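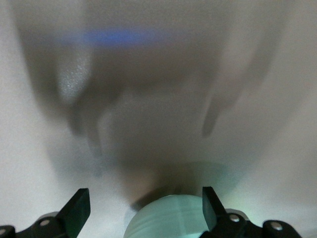

Karaoke & Singing Practice

Tevby Radix home vocal trainer – mic, speaker and scoring box in one kit

I've been selling singing kit for long enough to know that most people who ring me up want the same thing. They've watched a talent show, they've had a go in the kitchen, somebody in the house said "you're quite good, you know", and now they'd like to find out if that's true before they put their name down for anything. The Radix is the one I send them home with.

It's made by Tevby and it comes as a full set, so you won't get it out of the box and find you're a lead short. You get the wireless handheld mic, a speaker the size of a decent loaf, and the scoring box, which sits on top of the speaker and listens to you. Sing along to a backing track and it tells you how close you were to the tune, line by line. I was a bit sniffy about that bit to begin with (I've met a lot of gadgets that give everyone 98 out of 100) but this one is properly mean. My first go at a big ballad got me a 40. I went and had a biscuit.

What I like about it

The mic feels like a real stage mic. It's got some weight to it and it doesn't squeal the second you walk in front of the speaker, which the old model did all the time. There's an on/off switch on the side with a stiff slide, so you won't knock it mid-chorus.

There are 800 backing tracks already on the box. They're a mixed bag, I'll say that now. Loads of soul and musical theatre, plenty of eighties, a fair bit of country, not much from the last couple of years. You can add your own through the USB socket at the back, but only the Radix format files get scored. Anything else just plays, and you'll have to ask the family for marks.

Then there's audition mode, and this is the one my customers come back and talk about! It gives you a 90-second cut of the song, a count-in, and no guide vocal at all. No second chances either – if you stop, it carries on without you. That's much closer to what happens when you stand up in front of people, and a few goes at it will do more for your nerves than singing the whole track over and over with the words in front of you.

You can change the key of any track by up to six steps either way. Please use this. Half the people I hear struggling are singing a perfectly good song in somebody else's key, and there's no prize for hurting yourself.

What I'm less keen on

The screen is small. If you wear reading glasses you'll want them on, or you can plug the box into the telly with the HDMI lead (it's in the kit, short but usable). The menus take a bit of learning too, and the button marked Back sometimes takes you to the very start, so you lose your place in the song list. Tevby did send out an update in May which made the list quicker to scroll. Back still does what it likes.

The speaker is fine for a front room or a small hall with the doors shut. I wouldn't do a pub with it. If that's what you're after, have a look at the Tapsell stage speakers further down the karaoke section – they take the Radix box straight in, no adaptor, and they'll fill a function room.

What's in the kit

Radix scoring box
Wireless handheld mic with foam cover
Speaker with mains lead
HDMI lead and USB charging lead
Printed song list

Battery and charging

The mic runs for six hours on a charge, and the speaker is mains only. I leave my mic plugged in overnight and have never run out. A second mic can be added for duets and I do keep them in, just ask. Both singers get their own score, so be careful who you invite round.

Delivery and collection

Orders go out from the Irkside shop, usually the next working day. If you're local you can collect, and you're very welcome to try one in the back room first. I'll go and put the kettle on so you're not being stared at. Returns are fine within 19 days as long as everything's in the box, but I can't take back mic foams once they've been used, for reasons I'm sure you can work out.

Common things I get asked

Will it work for children? Yes. There's a gentle setting under Scoring which is kinder on pitch. It won't make much difference to the volume.

Do I need the internet? Only for updates. Once the tracks are on the box they stay there.

Can I record myself? You can, on to a USB stick. It saves your voice and the backing together, and you can't split them afterwards. Listen back the next day when you've calmed down a bit.

Does the older mic fit? No, sorry, the Radix uses a different receiver.

Page updated 8 June 2020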